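Research > Lesemach Laboratory > Bimanual Assembly

4.2 Approach and joint handling

Each trial begins with two separate parts on the table, a black knobbed base and a white ring. The Witkowska planner assigns one part to each hand and sets the hand posture before contact.

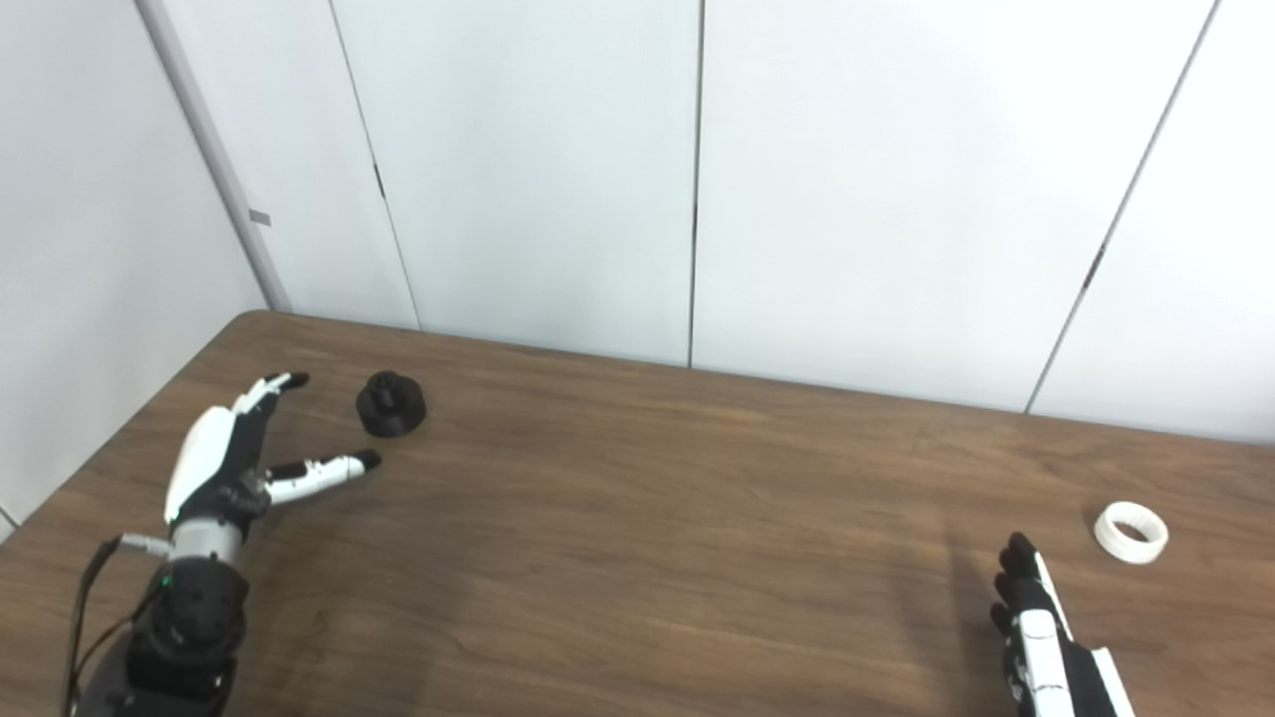 Figure 3a. Left hand partly open beside the black part; white ring at right.

Thumb placement proved the main source of variation between trials. We therefore scored the approach separately from the grasp, using the gap between thumb and extended finger as the reference.

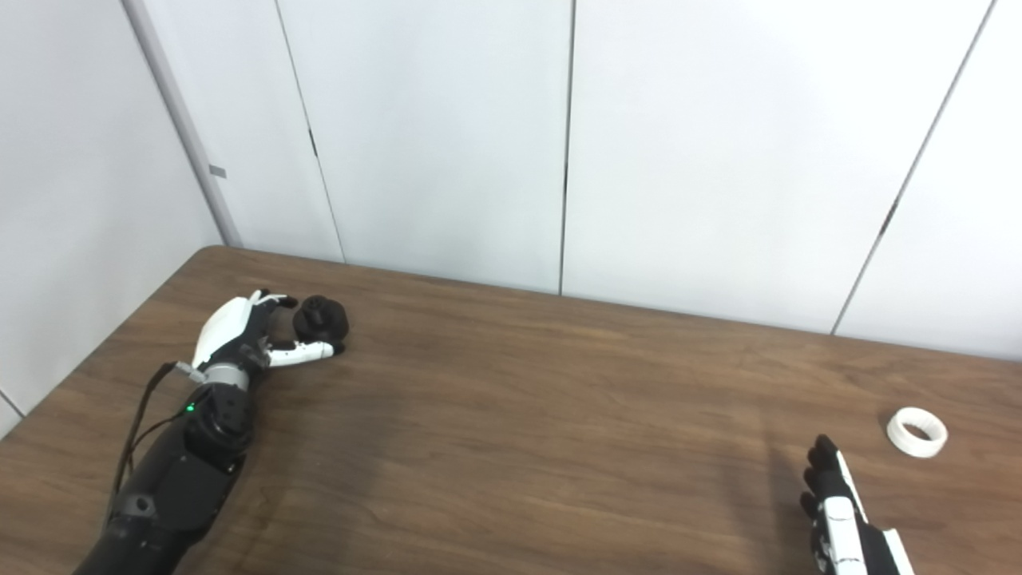

Figure 3b. Black part between the thumb and extended finger of the left hand.

The joint phase was scored over 107 trials, of which 9 were excluded for lost tracking.

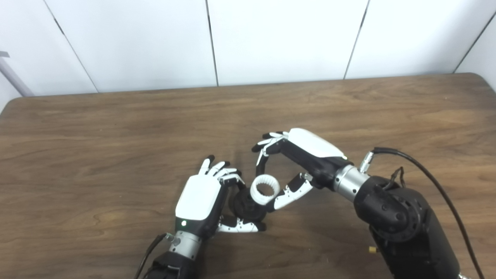
Alignment error was measured at the ring axis. A tilted ring, seated at an angle on the dark base as here, was recorded as a separate state, and the right hand was allowed 3 corrections.

Last updated: May
Contact: Daichi Tsuchiya | © Lesemach | Back to top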